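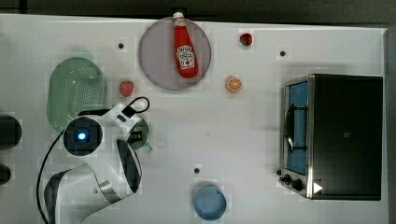 Gráinne Ní Chonaill
Kitchen fitter and occasional blogger, Moromport

Tue 22 July

Most of the advice I read on sorting out a kitchen starts with the cupboards. I start with a table. Everything comes out, goes down on a white surface with space around it, and stays there until it has been given an address. A white top is best for this. Dark worktops hide small dark things, and patterned ones hide everything.

The spacing matters more than the order. If two items touch, I tend to treat them as a set and put them away together, which is how a colander ends up living with the plates for six years. A ketchup bottle laid across a plate is a fair example of the problem. The plate belongs near the table, the bottle belongs in the fridge door or the sauce cupboard, and the pair of them will travel as one object unless they are separated first.

Food comes off before anything else. Strawberries and orange slices have a short life on a table and no fixed storage position, so they distort the plan. In my own kitchen fruit goes in one bowl, and the bowl has a place. The fruit does not.

Next is the colander. Oval ones are awkward. A round colander nests in a mixing bowl of the right diameter and takes up no extra room. An oval one nests in nothing I own, and stood on its side it rolls. I have mine on a hook inside the door under the sink, 200 mm down from the top edge, so that the rim clears the trap when the door shuts. Measure with the door closed and a torch in your hand. I measured with it open the first time and had a second hole to fill.

Plates go flat, large ones at the bottom, in a stack no higher than the shelf above allows you to lift through. I allow a full hand's width over the top plate. Vertical racks look tidy but mine took up more shelf than the stack did, and the bigger plates would not let the door shut.

The toaster oven is the only item that really needs working out. It is heavy enough that it will never be put away between uses, whatever you promise yourself, so it should be treated as fixed. Read the clearances in the manual before choosing the spot. They vary from one model to the next, and the gap at the back is easily forgotten once the flex has been tucked in behind. Leave the run of worktop in front clear to the depth of the open door plus a tray. Under a wall cupboard is a poor position for one in any case.

I moved mine in April from the corner by the window to the end of the run. The corner is 43 cm wide at the front, the oven went in, and the door opened against the tap. It had been like that since we bought the house. Aoife Cronin, who had the kitchen before us, had apparently kept a bread bin there.

Labels I no longer bother with inside cupboards. A strip of masking tape on the shelf edge for the first fortnight is enough, and it peels off cleanly if you do not leave it longer. I left one on all winter and had to take the glue off with cooking oil and a cloth.

Sauces are still undecided. The fridge door is full, and the shelf above the hob gets too warm for my liking. There is a narrow gap beside the fridge that would take a pull-out rack, but the floor falls away on that side and I need to pack the feet first. I will measure it at the weekend.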